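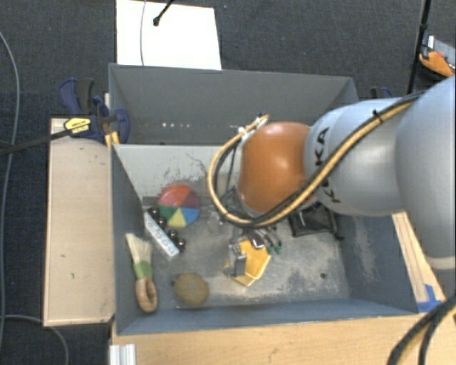 1/ Lornia's summer season, a thread for anyone still dithering over cabins

Morning all! I promised a few of you I'd put my notes on the Lornia in one place, so get a cup of tea, as I do go on a bit.

2/ She's doing the fjord run out of Custstead until the end of August, with 5 calls on the longer trip. Reneo have her down for 2,074 guests when full and I'd say we were very nearly that, though she never felt crowded except at breakfast (go early, or go right at the end).

3/ Cabins. We were in 684, towards the back on the port side, and I'd have it again tomorrow. A bit of a hum when she's coming into harbour, but I slept like a log - and the balcony is deep enough for two proper chairs and your feet up.

4/ Food next, as that's what most of you asked me! The main dining room was lovely and our waiter, Ro-un Ko, remembered by the second night that I can't have shellfish. Tak, the little noodle place on the top deck, costs extra. We went twice. Have the dumplings.

5/ Sang-wook Han gave the talks before each port and they're well worth getting out of bed for. He did a whole hour on lighthouses and my husband, who'd only come in for the biscuits, stayed to the end and asked two questions.

6/ What we paid: £2,392 for the pair of us, drinks not included. I thought that was fair for a balcony in high summer, but do ring up as well as looking online, as the woman on the phone found us a better deck for the same money.

7/ Still to come when I've unpacked: the excursions, the laundry room and which side to sit on for the glacier coach. Ask away in the meantime, I'm about all evening x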